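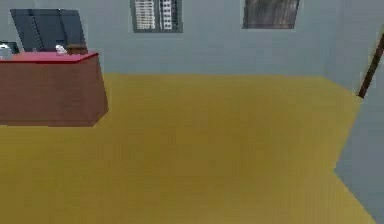 Figure 4. Computer-rendered view of a room with framed pictures hung on the back wall.

Last updated: Friday, January 5, 2024
Reading time: 5 minutes

Section 4: Installing the Bridar Picture Rail and Hanging Framed Works

4.1 Scope

This section sets out the procedure for fixing the Bridar picture rail to an interior wall and for suspending framed works from it. It applies to plasterboard on timber studs and to solid masonry. It does not apply to lath and plaster, tiled surfaces or ceilings. Owners of heritage dwellings should read Section 7 before drilling.

The procedure assumes two adults working together. Electrical and plumbing services behind the wall must be located before work begins. Where their position cannot be established, a licensed tradesperson should be engaged.

4.2 Parts and tools

Each carton contains rail lengths in brushed aluminium, end caps, joining pins, screws for timber, masonry plugs, hanging cords and adjustable hooks. Check the contents against the packing slip. Shortages should be reported to Zivau Customer Service, quoting part number 1707 and the batch code printed on the inner flap.

The installer will also require:

- a spirit level or line laser
- a tape measure and pencil
- a stud finder with live-wire detection
- a drill with timber and masonry bits
- a fine-toothed hacksaw and a metal file
- safety glasses and a dust mask

CAUTION: Do not substitute the screws supplied. Shorter screws may hold the rail while it is empty and pull out under load.

4.3 Choosing the rail height

The rail is normally fixed directly beneath the cornice. In rooms without a cornice, leave a gap of 100 mm between the ceiling and the top edge of the rail so that hooks can be inserted and removed without marking the paint.

The height of the works themselves is set later with the cords and need not be decided at this stage. It is nevertheless useful to sketch the intended arrangement on paper, noting the position of doors, windows and heaters. Works on paper, including watercolours and photographs, should be kept out of direct sun and away from any heater or fireplace.

4.4 Marking out

1. Measure down from the ceiling at both ends of the wall and make a light pencil mark at the chosen height.

2. Join the marks using the level or laser. Ceilings in older houses are seldom true. If the level line and the ceiling diverge, follow the level line.

3. Run the stud finder along the line and mark the centre of each stud. On masonry, mark a fixing point every 450 mm.

4. Mark an additional fixing point within 100 mm of each end of the rail.

5. Run the stud finder along the line a second time in live-wire mode. Move any fixing point that falls over a cable or pipe.

NOTE: Cables commonly run vertically above switches and power points. Treat these zones as live even where the detector gives no signal.

4.5 Cutting and fixing the rail

1. Measure the wall at rail height. The length at floor level may differ.

2. Cut the rail with the hacksaw, supporting it on both sides of the cut. File the cut end smooth and wipe away the filings before the rail is brought near a painted surface.

3. Drill pilot holes at the marked points. On masonry, drill to the full depth of the plug and clear the dust from the hole before inserting it.

4. Offer up the rail with the open channel facing upwards. One person should hold the rail while the other drives the first screw at the centre and then one screw at each end.

5. Check the level again. Drive the remaining screws until the heads sit flush with the back of the channel. Do not overtighten — the aluminium will bow and the hooks will not slide freely.

6. Where two lengths meet, insert a joining pin before the second length is fixed. The joint should close to a hairline.

7. Press the end caps into place. In a corner, the caps may be omitted and the rails butted together.

CAUTION: Where a fixing point on plasterboard falls between studs, use the Hendriks toggle anchor, sold separately. The masonry plugs in the carton are not suitable for hollow walls.

4.6 Hanging the works

1. Weigh each framed work on a bathroom or kitchen scale. A single cord and hook may carry no more than 4 kg. Heavier works require two cords, placed an equal distance from the centre of the frame.

2. Inspect the back of the frame. D-rings screwed into the side members are preferred. Sawtooth hangers must be removed, as they do not engage with the hook.

3. Insert the top of the cord into the rail and turn it a quarter-turn until it locks. Pull down firmly by hand to confirm that it is seated.

4. Slide the adjustable hook up the cord to the required height and tighten the thumbscrew.

5. With one person on each side of the frame, lower the D-rings onto the hooks. Stand back, check the alignment and correct it by adjusting one hook at a time.

6. Fit the felt pads supplied to the lower corners of the frame. These keep the frame clear of the wall and allow air to circulate behind it.

NOTE: Frames wider than 900 mm should always be hung from two cords, whatever their weight.

CAUTION: Do not hang works over a bed, cot or change table unless security hooks are fitted. Security hooks are available from the Mosurcombe showroom and by mail order.

4.7 Care and inspection

Dust the rail with a dry cloth. Solvent cleaners and abrasive pads will dull the finish. The channel may be cleared with the brush attachment of a vacuum cleaner once the cords have been removed.

Cords should be inspected each November and whenever a work is rehung. Replace any cord that is frayed, kinked or discoloured. Thumbscrews may loosen in rooms subject to vibration, such as those facing a busy road or a rail line, and should be checked more often in these locations.

If the rail is to be painted, remove all hooks and cords, mask the channel and apply a thin coat. Allow the paint to harden fully before rehanging — cords will bond to a surface that is still soft.

4.8 Enquiries

Technical enquiries concerning this section may be addressed in writing to Gwion Kemeys, Product Support, Zivau, Mosurcombe. Please include the wall type, the length of rail installed and the weight of the heaviest work to be hung. Warranty claims are dealt with separately under Section 9.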